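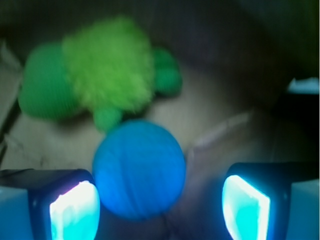
4. Building the gripper in a shared workshop

4.1 The bench and the parts

I did nearly all of this build at Karkby, the shared workshop at the end of my road, on a bench I had to clear every night before the pottery people came in. That shaped more of the design than I'd like to admit in a paper! Anything that took longer than a few minutes to bolt down got thrown out early on, and so did my first base, a lovely heavy thing that I could barely lift on to its shelf.

The arm is a second-hand Jisow, bought in June with one sticky joint (since replaced) and no manual. The hand is my own. I call the whole lot Utanix, mostly so that I had something to write on the storage box. It has two fingers, each with a lit pad on the inner face, and a small camera at the wrist looking out between them, so whatever is about to be picked up lands more or less in the middle of the view. Figure 4 gives the wrist view with a blue ball between the fingers and a plush turtle just behind it.

Figure 4. Wrist camera view with the fingers apart. The ball sits a little closer to the left finger than to the right, and the left pad throws a blue tint on to it.

4.2 Living with the lights

The pads were the part I fussed over most. I wanted them bright enough to work late in the evening, when half the ceiling lights at Karkby are switched off, and I overdid it. In the wrist view they are easily the brightest things there, and the colour spills on to whatever is close. A ball that is already blue doesn't suffer much, but I had written my first object finder to go purely by colour, and it was hopeless with anything pale. I turned the pads down twice and then gave up and taught the finder to ignore a strip along each finger (a dull fix, but it has stayed in).

Blur was the other nuisance. The little camera gives me soft edges on nearly everything up close, so stitching, printed marks and the like are no use as landmarks. I went over to broad patches of colour and rough outline, which suits soft toys rather well, although a furry shell and a smooth leg on the same toy can still come out as two separate things.

4.3 Trials

I ran 260 grasps in all, spread over 3 evenings, using the Macedo control script with my own settings on top. The first 200 were with one object at a time. The rest had two objects close together, and I left the odd bits and pieces on the surface as they were, which made for a harder test than I'd planned. I counted a grasp as good if the object came up and stayed up until the arm reached its rest position.

Of the 260, 23 failed, and most of those were in the close-together trials. The usual trouble was a finger catching the neighbour on the way in and shoving both objects along. Slowing the last part of the approach helped a bit. Opening the fingers wider made it worse, so I put that setting back and moved on to the wrist mount, covered in Section 5.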